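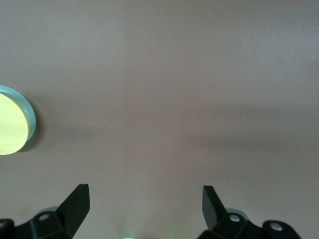 Pramila Srivastava told me, after she read my outline, that asking how the grain gets into Ziltulard is like asking who sweeps the stage in an opera. Readers come for the girl and the wall, she said, and the grain can look after itself.

Start with her objection. Read it out slowly. Give it a fair hearing, then say I don't buy it.

Who has read Dratummont? Show of hands. Who finished all 3 books? Expect fewer hands. Don't make a crack about it.

Quick recap for the rest: walled city, four trades, everyone is assigned a trade at fifteen by drawing a colored thread. Our narrator, Ditano, draws a thread that isn't supposed to be in the bowl. Keep it to one minute. Do not explain the uncle.

First point. The numbers.

Book one, chapter two, says Ziltulard has 2,880 people. It's on the bronze plate by the gate and Ditano reads it every morning. Fine. I like the plate. It's a good detail, and it changes whenever someone dies, so we get that nice bit with the man and the ladder.

But then look at what those people are supposed to be doing. There's a standing guard on the wall day and night. There's a glassworks. There's a court with its own language. There's a newspaper, with rivals. There's an underground that nobody in charge has heard of, and by the end of book two it has 2,000 members.

Pause here. Let them do the subtraction.

So the secret resistance is most of the city, including the babies. Who is it a secret from? I've seen fans argue that this is the point, that everyone is pretending together. I would love that book. Show me the page. I've looked and I can't find one line where Ditano wonders about it.

(If someone brings up the tunnel people: they aren't on the plate, I know. But they turn up in book three, and the author gives no sign of having thought of them before then.)

Second point. The thread drawing.

We are told it's random, and then told it's rigged. The reveal gets a whole chapter and the last line is in italics. My trouble is that rigging it would make no difference. Read the first fifty pages again and try to name one thing a Weaver is allowed to do that a Mason isn't. They eat at separate tables. They wear different sleeves. That's all I have.

A sorting system has to cost people something or I can't get angry about it. Ditano is furious from page one and I kept waiting to be let in on why.

Read the passage where she burns the sleeve. It's well written. Say so. Then ask what she has lost.

Third point, and slow down for this one, I rushed it in practice.

The Awasthi paperback has an author's note at the back which says the world was "built from the ground up before a word of story was written." Maybe. I wasn't there. I only know what reached the page, and what reached the page looks to me like a world built one scene at a time, whenever the plot needed a door. The river is a good test. It runs north in book one and the whole escape in book three depends on it running south.

Tarun Goel has a kinder theory, that Ditano is a bad narrator and simply gets it wrong. He made me go back and check. She does misremember her mother's song, so there is something in it. But she has lived beside that river for sixteen years - you'd think she would know which way the boats go.

What I'm not saying: that every invented city needs a tax office. I get tired of that kind of reader too. Plenty of books I love would fall over if you leaned on them. The difference is that they don't hand me a bronze plate with a number on it and ask me to admire how careful they are.

Back to Pramila's opera. I'd accept the comparison if the plot stayed out of the granary. It doesn't. The whole uprising starts over a bread shortage! If hunger is what moves the story, I'm allowed to ask where the wheat grows, and the answer is that there are no farms inside the wall and the gate hasn't opened in a century.

Questions. Likely ones:

- Is the prequel any better on this? A little. It has a goat.
- Would I still give it to a twelve-year-old? Yes, and I have. She liked the ladder man too.
- The film? Haven't seen it, don't pretend.

Leave the reading list by the door. Take the water glass back to the kitchen.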